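Flondwood Shared House - Household Working Meeting, Minutes
February
Minutes taken by I-hsuan Lau

Present: Feng-yi Hsieh (chair), I-hsuan Lau (minutes), Yang, Husuler room representative
Start: 7:10 p.m., second-floor sitting room

1. Minutes of the previous meeting
Accepted with one correction. Under item 4, "dryer sheets" should read "drying racks."

2. Laundry account
Opening balance 1,164. Detergent and hangers came to 545, paid from the account. A further 200 is set aside for the replacement rack and is not to be used for anything else. Receipts are in the blue envelope. Yang asked that future receipts be dated on the back, as two of them had faded.

3. Folding method for button-up shirts
Feng-yi presented the revised method. The old one left a crease down the center of the chest and produced folded shirts of different widths, which did not fit the shelf dividers supplied by Gistport. The revised method is as follows.

Work on the bed, on top of the straw mat. The table downstairs is too narrow for a shirt with the sleeves out. Lay the shirt face up first, collar toward the wall, and pull both sleeves out to the side. Smooth from the collar down to the hem. Folded clothes stay to one side of the mat and are not moved until the shirt in hand is finished. 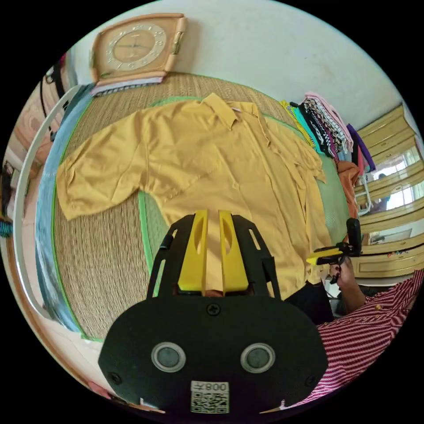 Once the body is smooth, close the top button and one button near the middle. The remaining buttons may stay open. Turn the shirt face down, fold one side in to the middle of the back, and lay the sleeve straight down along the fold. Repeat on the other side. Bring the hem up in two folds, then turn the shirt over and set the collar.

Yang asked whether short-sleeved shirts need the sleeve step. Feng-yi replied that a short sleeve folds in with the side and needs no separate step. Agreed.

I-hsuan raised the matter of dark items mixed in with light ones while folding. Lint transfers. Agreed that dark clothing is folded last and stacked on its own.

4. Collars and pockets
Discussion of whether collars should be folded down before or after the side folds. Two views were put forward. Folding the collar first holds its shape better, but it tends to shift when the shirt is turned over. Decision: fold it down first, check it again at the end.

Pocket flaps are to be pressed flat by hand before turning the shirt. A flap left turned up marks the cloth under the weight of the stack. Pockets are to be emptied before washing - this was already agreed last year and is repeated here for the record.
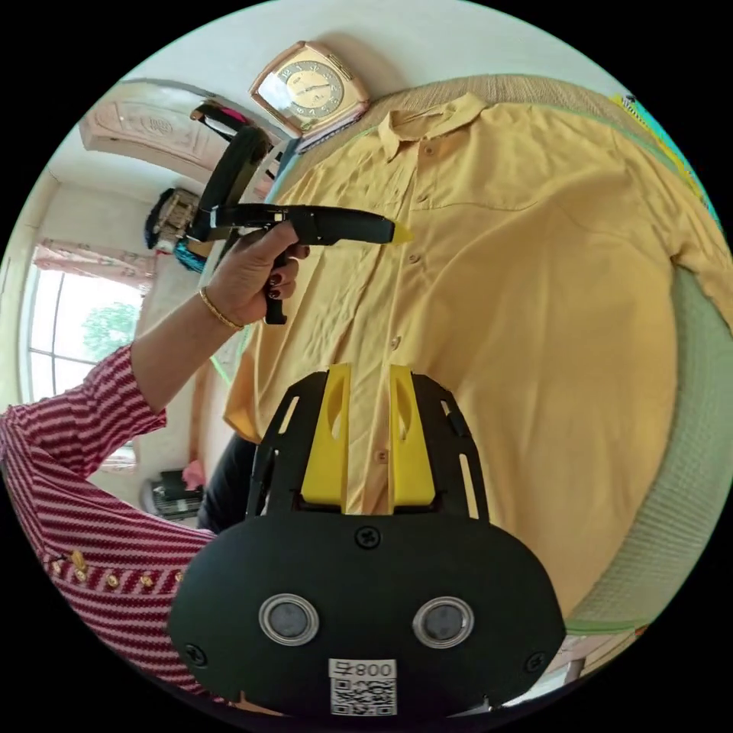
Item 4: long-sleeved shirt with flap pocket, laid out face up, collar folded.

5. Stack height
Maximum of 5 shirts per stack. Taller stacks lean and the bottom shirt has to be folded again. Husuler room asked for an exception for T-shirts. Granted.

6. Shelf dividers
The Gistport dividers are fixed at one width. Feng-yi will cut a cardboard template to match, to be kept with the hangers. If the template works, a second will be made for the downstairs closet. Deferred to next meeting.

7. Other business
Mat to be shaken out at the window after each session. The person who folds last does this.

Iron cord: Yang reported wear near the plug. The iron is out of use until it has been checked.

Actions
Feng-yi Hsieh - cardboard template
I-hsuan Lau - written copy of the folding method for the closet door
Yang - iron cord, price of replacement rack

Closed: 8:05 p.m.

Related items
Laundry rota, second floor
Minutes: drying racks and balcony use
Closet labels, revised list
Flondwood house rules, short version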